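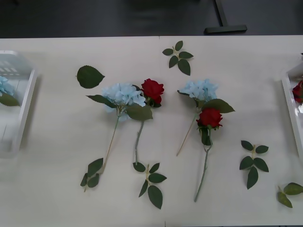
Loose leaf sprigs on faux hydrangea and rose stems: refit or discard?

stemwire_lot
Posted September 27, 2026

Sorting a mixed lot of used artificial stems from a hotel clearance at Suvovcombe. Pale blue hydrangeas and red roses, 985 stems on the packing list. The blooms are mostly sound. The foliage is the problem. A lot of the leaf sprigs have come off and traveled separately in the bottom of the cartons.

Current procedure is to lay the stems out on a white table, hydrangea next to rose, blooms away from me and stem ends toward me, with the loose sprigs wherever there is space. Then match sprig to stem, refit, and put the finished ones aside. It works but it is slow. Two questions:

1. Is there a quick way to tell rose foliage from hydrangea foliage once it is off the stem?
2. Glue on refit, or friction only?

The hydrangeas are sold as Irine. No label on the roses.

calyx_and_collar

1. Go by the stalk, not the leaf. Both types in most lines are dark green and serrated and the leaf shape will mislead you. Look at the molded end of the sprig. A peg goes into a hole in the main stem. A sleeve slides over the main stem from the bottom. If your hydrangeas take sleeves and your roses take pegs, the sort is finished.

2. Friction only. Glue makes the next repair impossible.

gf_prop_store

Disagree on 2. Friction is fine for stems that stay in a vase. For anything rented out, the sprigs are off again by the second job. I use Plarkon contact adhesive on the peg, very thin coat, and leave it overnight. I have about 900 stems in circulation and the glued ones come back with their leaves on.

calyx_and_collar

And when a glued peg shears off inside the hole?

gf_prop_store

Drill it out with a pin vise. Happens, but less often than lost sprigs.

stemwire_lot

Checked the ends. Hydrangea sprigs have sleeves, rose sprigs have pegs, so the rule holds for the ones I have tried. There is a third category, single leaves with no stalk. One oval leaf, pointed tip, serrated edge, and nothing to show where it came off. I have been keeping these out of the sprig pile and handling them one at a time by the base, because the printed surface marks if you pinch it in the middle.

Is it worth saving singles at all?
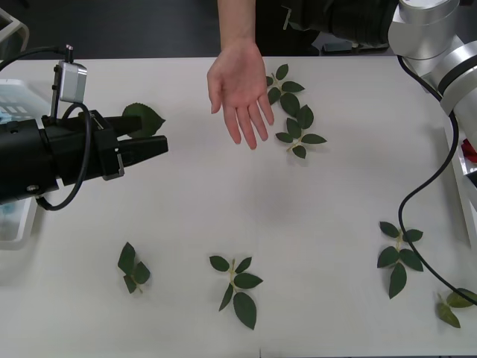

Evelien Vanhove

Save them. On Irine hydrangeas the large leaves next to the bloom are separate pieces with a short tab at the base, and the tab goes into a slit just under the flower head. If the tab is intact the leaf goes back in without tools. If the tab is gone, cut a new one from the midrib, 3 mm wide, and trim the blade to match on both sides. Smaller singles are usually broken off a five-leaf sprig and I would not spend time on those.

On glue, I am with calyx_and_collar for sleeves and with gf_prop_store for pegs. A sleeve has enough contact area to hold dry. A peg does not once the hole has widened.

nr_backstock

I would question doing any of this. Replacement sprigs from Marchetti come in bags of 3,000 and cost less than the labor. Strip everything, fit new, all the same shade.

Evelien Vanhove

Same shade as each other. Not the same shade as the stems. Tan hydrangea stems with fresh bright sprigs look wrong from across a room.

nr_backstock

Depends who is looking. For an exhibition hall it makes no difference.

stemwire_lot

These are going back out as table arrangements, so people will be sitting next to them. Matching foliage matters here. I am not stripping the lot.

Revised the layout after the first few replies. More hydrangeas per pass than before, in a loose row, most with the stem running down and to the left so the lower end is free for sleeves. Roses lie with the stem end toward me. Sprigs go near the stem they might belong to, and singles get an area of their own with nothing else on it.

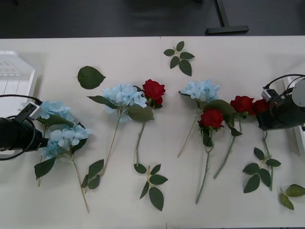
Rose stems are the awkward part of this arrangement. They are long, and if a bloom ends up on top of a hydrangea the leaves under it catch when you pull the stem out. Twice I have taken off a sprig that was still attached. I am now lifting roses by the stem just below the bloom, straight up, before touching anything next to them.

For the glue question I will do pegs with Plarkon and leave sleeves dry.

calyx_and_collar

Reasonable. Test one peg first. Some contact adhesives soften the coating on rose stems and you get a shiny ring around the hole.

gf_prop_store

Never seen that with Plarkon on PE-coated wire. Have seen it with cheaper stuff.

calyx_and_collar

He doesn't know what the rose stems are coated with. No label.

stemwire_lot

Correct, I don't. Will test on one of the bent stems and leave it overnight as suggested.

Evelien Vanhove

Steam the blooms before you refit the leaves. Heat loosens the slits and any large leaf you have already put in will drop.

stemwire_lot

Noted. That changes the order for the hydrangeas. Steam, then large leaves, then sleeves. Roses get the same treatment minus the large leaves.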